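Robotics & Software | 7 min read

4.2 Choosing a target from the wrist view

The part of Venico we enjoyed building most is the target selector. It takes a single color picture from the wrist and a short request such as "put the chips on the tray," and hands the planner two things: a region to grasp and a region to release over. All the heavy lifting happens in Irnow, our segmentation network, which we trained on only 200 labeled views. We were thrilled to see how far so few labels could go once the fingers themselves were given their own class!

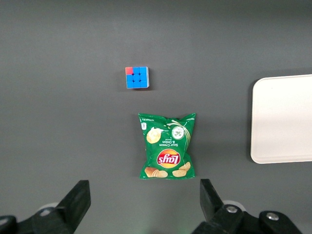 Figure 7. Wrist view with a cube puzzle, a bag of chips and a white tray. The bag is upside down in this view.

Bags are a wonderful test for this kind of software. The crumpled surface in Figure 7 throws back light along its creases, and an early version of Irnow liked to split such a bag into several small objects. Merging neighboring regions before scoring them fixed most of these splits. Printed artwork is treated as texture, so the selector does not need to read the logo or know which way up it is.

The cube matters too, even when the request never mentions it. Venico keeps every unrequested object as an obstacle, with a margin of 7 mm added to its outline, and the planner checks the whole finger sweep against that map. The check runs again every 100 ms during the approach, which lets the controller slow down smoothly as the outline of the bag grows between the fingers. Release regions are handled the same way, except that the margin is taken inward from the tray's rim. When only part of a tray is in view, we plan over the visible part and update the region as the wrist moves.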